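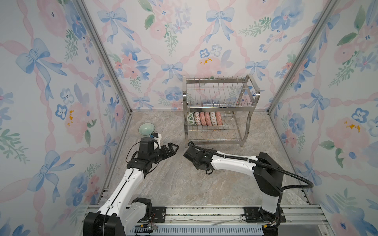

How long should an action chunk be?

Long enough that the arm commits to a motion, and short enough that it can still change its mind when something slips. For our two-arm policies that now means predicting 60 steps ahead, playing back the first 15, and then asking the model again.

Getting to those two numbers took most of May, and it has been one of the most fun stretches of software work we've had on the Lendik project. If you've been following along, you'll remember that the old controller predicted 100 steps and ran every one of them before looking at the cameras again. It was beautifully smooth! It was also blind for far too long. If a bowl rolled a little after the chunk began, the gripper would sail off to where the bowl used to be and close on air, very gracefully.

The obvious fix was to replan more often, and we tried that first. Replanning at every step gave us a nervous arm. Each new prediction disagreed slightly with the last one, and with two arms sharing a small floor the disagreements added up: the left arm would decide to pass the bowl across, the right arm would decide to wait, and one step later they'd swap opinions. We have a long recording of the two of them being polite to each other.

What changed things was the new blending layer in Odukoya, our control runtime. When a fresh chunk arrives, the runtime lines it up with whatever is left of the old one and fades from one to the other over the overlap. The weights are dead simple (a straight ramp, no tuning knobs), and both arms always share the same ramp and the same clock. That second part matters more than we expected. An earlier version blended each arm on its own, and handovers got worse, with one gripper living slightly in the future.

Gripper commands skip the blend entirely. Averaging "open" with "closed" gives you "sort of holding a bowl," and a bowl with a smooth rim does not like being sort of held. The runtime takes the newest gripper command as is and adds a short hold so it can't flip back right away.

The other big piece is timing. The model takes a moment to think, and the arms keep moving while it does. Odukoya now stamps every observation when it's captured, works out how many steps went by during inference, and throws away that many from the front of the new chunk. This was a one-afternoon change, and it got rid of a little backward hitch that we'd been blaming on the motors for weeks. Sorry, motors.

We reran the dish rack task on the Botthorpe cell with all of this turned on, using the same checkpoint trained on 2,000 demonstrations. No retraining at all, which still makes us grin. The motion looks calmer going in toward the rack, where there are wires to catch on and other bowls to bump, and when a grasp starts badly the arm backs off and tries again much sooner.

There are rough spots. Light, see-through dishes still confuse the perception side, and a better controller can't rescue a grasp aimed at the wrong rim. We also don't have a good answer for chunk length on slower computers, where dropping the stale steps eats into the part you wanted to run. A variable playback length is sitting in a branch and sort of works.

If you want to try it, pull the latest Odukoya and set the blend mode to "shared" in your cell config. Existing Lendik checkpoints load without changes as long as they predict at least 60 steps. The replay viewer has a new overlay, too, which draws the old chunk, the new chunk and the blended path on top of each other. Turn that on first, even if you change nothing else. Watching the three lines pull together in the middle of a handover is a treat, and it makes timing bugs very easy to spot.

Next up is porting the same runtime to the Ikedgate cell, where the cameras run on a different clock and we expect the time stamps to get a proper workout. Send us your strangest replays in the meantime, especially the polite ones.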